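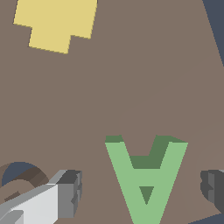

Pale mustard yellow on taupe brown, from above.

2023-01-16
Paint bench, Davenholm

Yellow again. The November batch of casein paint dried greener than the wet sample, and the new batch from the same recipe did not. Same ocher, same lime, same whiting. The only thing I know changed is the water. We were on the outside tank in November and we are on the building supply now. Filled a jar from each and labeled them. The tank water smells a little of leaves.

Set up 16 test cards this morning, half with tank water and half with building water. All of them got one coat of the gray primer first. I used the Markico brush for everything so the brush would not be a question later. It sheds. Picked hairs out of the first few cards with tweezers, and there is still one stuck in the corner of card six that I am leaving alone.

Mixing notes. Curd went in cold from the fridge and took a long time to break down. Next time let it sit out first. The lime has gone lumpy along the side of the tub where the lid does not close. I sieved it twice and threw away what would not pass. Ocher was ground on the glass slab with a little water until it stopped feeling gritty under the muller, then left covered with a damp cloth. Somebody has taken the good palette knife to the other bench. Please bring it back.

The tank water mix was thicker at the same measure. I did not thin it to match, so brush drag differs between the sets. I should have written down the drag as I went. From memory the tank cards pulled more on the second coat.

First look under the window, cards still damp: no difference I would bet on. Under the bench lamp the tank cards look cooler, but that lamp makes everything look cooler. Will look again when they are dry, and will do it by the window only.

Also opened the Arai ledger to see what was ordered when. The last ocher entry is for 2,455 grams, which seems like a lot, and there is no lot number next to it. If the sack was topped up from a different lot halfway through, the water may have nothing to do with it. The sack itself is folded over and the label is on the inside of the fold -- could not read it without emptying the thing. Left it.

Trurarine wants a chip for the cupboard doors before we mix any volume. I would send them 2, one from each water, with the same letter on the back of both and our own key kept here. They will be looking at it next to a brown counter, and this yellow moves toward green next to brown whatever we do. Should be checked on a brown card as well as on white.

To do:
Wash the muller properly, it has yellow in the handle joint.
New lid for the lime tub.
Ask about pH strips. The old ones have all gone the same color in the packet.
Move the cards off the radiator shelf before the heating comes on.

Cards are on the top rack, tank set on the left.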